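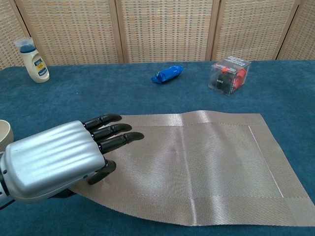 Blog > Around the House > Dining

Newer post | Older post | Archive | Contact

Placemats that won't lie flat

I bought placemats in August and have been annoyed by one of them ever since. It's a beige-taupe woven mat with a slight shine to it and a white stitched line set in from the edge. I like the color. It goes with most plates and it doesn't show crumbs, which matters more in this house than I would like. The trouble is that it came folded in half, and the fold never left.

They are from Furthorpe, the housewares place on the road out to Drotau. The line is called Zinden and the number on the tag was 3096. I'm putting that down for anyone trying to match a set, because the store doesn't keep the tags on the display ones and I had to ask at the counter twice. They had a brown, a gray and this one. I took this one and a gray, meaning to return whichever looked worse at home. The gray went back.

What bothers me is the crease down the middle and the edge that curls up. A glass set on the crease leans a little. A plate holds it down fine, so during a meal there is no problem, but between meals the mat stays on the table and the near edge comes up in a wave. You catch it with your sleeve. I have pushed it flat with my hand more times than I want to think about.

I did the obvious things first. I left it overnight under a stack of cookbooks. That helped the curl for a day and did nothing for the fold. Then I rolled it up against the direction of the crease and put a rubber band on it and left it in a drawer. After that it had the crease and also wanted to roll.

Then I called Valbona Leka, who sewed table linens for years before she retired and has opinions about all of it. She said to turn it face down on a towel, lay a second damp towel over it and press with a warm iron, not hot, and to keep moving. Then leave it where it is until it is completely cool. She said people ruin the job by picking the thing up while it is still warm to see if it worked. That is exactly what I would have done. She also told me to try a corner first, as I couldn't tell her what the fiber was. The tag has the number and the country and not much else, and some of these shiny weaves will melt.

I haven't gotten to the iron yet. I keep meaning to do it on a morning when the board is already up for shirts.

The other half of this is the table. I used to have the mats straight on bare wood, and they slid. Now the top is covered in felt, a deep teal blue, and a mat stays about where you drop it. I went back and forth over the color for a long time. I had a piece of dark green from Vukčević, the upholstery supply, and it looked like a card table. The teal is better. It is a strong color, though, and whatever you put on it gets noticed, including the waves in a placemat.

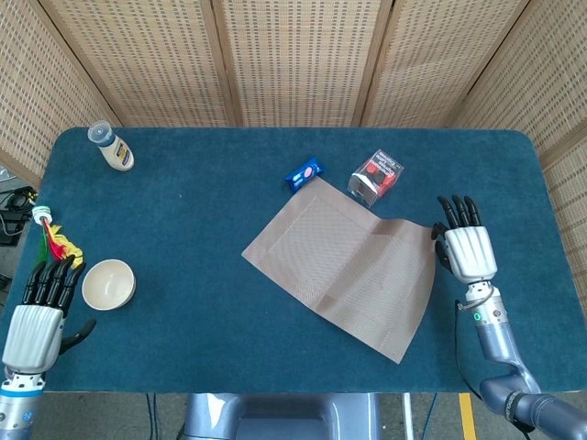
5 min read

The folding screens stand along the far edge and down both sides. They are a light beige weave with small square-cornered holes and a slightly darker wood strip around each panel. I put them up to have something calmer behind the table than what is in the rest of the room, and I have ended up keeping them. They are close enough to the mat in color that the two look like they were bought together. They weren't. The screens were 400 and I would not pay that again, but I have stopped looking at the other wall, so maybe it was fair.

One warning on woven screens is dust. It settles into every one of those little holes and a cloth only moves it around. The brush end of the vacuum works, on low, from the top down. I do it when I do the felt.

Felt needs its own routine. Crumbs don't wipe off it. I go over it with a dry, stiff brush, always in the same direction, toward the side where I am standing, and catch what comes off in my hand. For hair and lint I use a sticky roller. If something wet gets on it, blot and leave it alone. Rubbing makes a fuzzy patch, and I have one that I put a mat over.

Things also collect on this table. I have tried to be strict about it and I am not good at it. A white squeeze bottle on its side, a blue pack of cookies, a clear box with something red in it that should go wherever it belongs. Bottles are the worst of these on felt. They look harmless lying down, but a cap that isn't fully closed will leave a spot, and anything made with oil is hard to get out. Cornstarch, left on for a few hours and then brushed off, got most of one out for me. I could still find the place if I looked for it.

My rule now is that food in a package can sit on the table until the next meal, and then it goes in the cabinet or gets eaten. Bottles stand up and they stand on the mat. I follow the second part about half the time.

As for the placemat, I have gotten used to laying it at a slant. Lined up square with the table, every wave and the fold show against the straight edge. Turned a little, it looks like you meant it, and the crease is harder to pick out unless the light comes in low. This is not a fix. It does get me through having people over.

A few notes if you are buying this kind of mat:

Ask for one that was stored flat or rolled. The ones in the bin at Furthorpe are folded, but there was a rolled stack behind the counter that I only noticed when I took the gray back.

Run your thumb along the stitched line. On mine the stitching seems a bit tighter than the cloth around it, and I suspect that has as much to do with the curl as the folding does.

Don't put it through the washing machine even if the store says you can. I wipe mine with a damp sponge and dish soap and dry it over the back of a chair. Over the back of a chair is probably also why one end bends the way it does, now that I write it down, so lay it on a towel.

If the ironing works I will add a line to this post. If it melts I will add that too, and I'll be back at the counter asking for number 3096 off the rolled stack.

Filed under: table linens, felt, small repairs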